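Limewash in the hallway, part whatever

Fri 4 September

Quick one before work. Coffee going cold. Paint on my elbow, still, from Tuesday.

So the hallway. If you've been reading since April you know the hallway. Long, dark, no window, the color of old teeth when we moved in. I said I'd do it in a weekend. Ha. Then the ceiling in the bathroom happened, then summer happened, then I kept walking past it with my eyes half shut like you do with a thing you've promised to fix.

Anyway it's limewash now. Almost all of it. There's a strip behind the coat hooks I haven't touched and I'm not going to talk about that strip.

Why limewash — because I saw it at Lutfa Uddin's place in Flustamside and could not stop touching the wall. Regular paint just sits there. Hers looked like it had weather in it. She said it was easy. Lutfa says everything is easy, she once retiled a shower with a baby on her hip. But ok. I believed her, went home, ordered a bucket.

The bucket: Skirkmont, color is called Oshima. A sort of quiet pale gray. On my phone it looked blue, on my laptop it looked almost pink, in the bucket it looked like pancake batter that somebody had been mean to. I did not do a sample pot. Do a sample pot. They cost next to nothing and you can paint a piece of cardboard and carry it around the house all day and see what the lamps do to it.

Also got a big block brush from Stonenholm, 23 dollars, which I grumbled about for a whole evening. Worth it. I tried with an ordinary flat brush first and my wrist gave out before I got to the light switch.
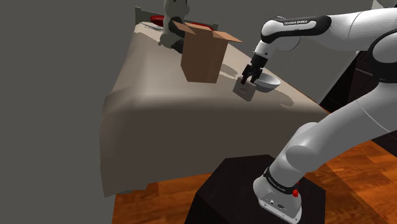 Primer. Nearly skipped it. My walls had old satin paint on them and limewash wants something it can sink into, so on satin it just slides about and dries in a crust you can scrape off with a thumbnail. I know this from behind the door, where I did a test patch with no primer because I was impatient and it was raining and I wanted to see the color. Came off on my sweater. So: mineral primer, the kind with a bit of grit. Feels like a cat's tongue when it's dry. One coat, let it sit, go do something else.

Filling too. I filled the big holes and left the small ones, and guess what, limewash finds every small one. It goes darker wherever the filler is. If I did it again I'd fill everything, sand it, then prime the whole wall including the filled bits, not just dab at them like I did. There's a spot near the kitchen door that looks like a thumbprint from a giant. I've hung a calender over it.

Then thin it down. The bucket tells you how much water. I went a bit past that, and I liked it better, but it runs down your arm. Long sleeves. Old ones. And glasses, the stuff is lime, it stings. I got a tiny splash by my eye on the first night and spent a while with my head under the tap feeling stupid.

The brushing is the good part. Crosses, big loose crosses, a bit like you're scribbling something out. Keep going before the edge dries. Don't go back. I went back. Every place I went back there's a dark loop, like a coffee ring, and you can't see it until the next day when it's dry and too late to do anything. Work in patches with ragged edges, top to bottom, and once you start a wall you finish the wall. Phone in another room. I stopped to answer a text about somebody's parking permit and that's now a visible line by the closet, forever. 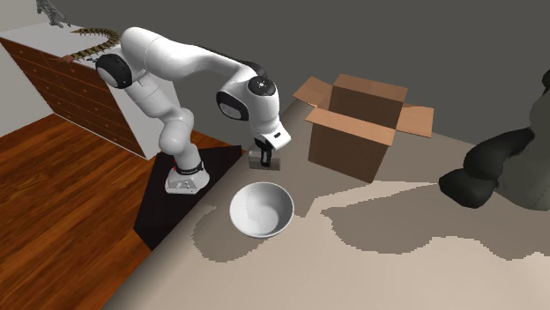

How long do you leave it between coats? Overnight is what worked for me, longer if it's humid, and I mean properly overnight and not the time it takes to have dinner. It goes on dark and kind of alarming, then it lightens as it dries, a lot, like a completely different color. If you put the second coat on while it's still half dark you've got no idea what you're covering. I had a real panic after the first coat. Went to bed thinking I'd painted the hallway the color of a wet sidewalk. Got up, and it was pale and soft and fine.

I did two coats. Kamlesh Kushwaha from downstairs came up to borrow the ladder and said it needed a third. Then he stood there with the ladder under his arm for ages telling me about the whitewash on his grandmother's house, how they did it every year before the holidays, all the cousins with brushes, everybody white up to the eyebrows. No primer, no fancy bucket. He thinks 23 dollars for a brush is a crime. He might be right about the third coat though. By the front door, where the light from the stairs comes in, it's a little thin.

Hallway took me eight evenings in all, with the taping and the filling and the sulking. Could've been less. Baseboards are still taped, actual tape still on there, I need to pull it before it becomes part of the house.
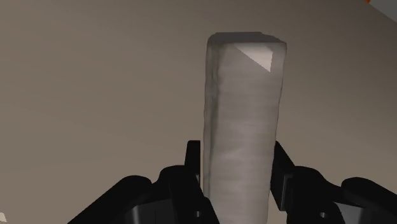 Now the finish, which is what people keep asking me in the comments. It isn't even and it won't be. If you want flat, buy flat. My long wall has ended up very close to the look of that upright block up there, gray and off-white drifting into each other, cloudy, with faint streaks running sideways and a slightly waxy look to it. The streaks on mine are where I got tired and stopped making crosses. I was going to fix them. Now I like them, mostly, except after dark with the overhead light on, when that end of the hall looks like it needs a wash. A warmer bulb helped a bit.

No sealer so far. Lutfa didn't seal hers and she has kids. I'm thinking about it for the bit by the shoes because there's already a scuff, a black one, from my own boot, day one. You're supposed to be able to just touch it up with leftover wash, dabbed on and feathered out with a damp brush. Have not tried. Will report.

Things I still have to do: the strip (not talking about it), tape off, put the hooks back, find the screws for the hooks, which I put somehwere safe. Then the bedroom wants doing and I've got half a bucket of Oshima left with the lid taped on.

Ok I'm late. If anyone has sealed theirs tell me if it went shiny. Bus is in two minutes and I've got no shoes on.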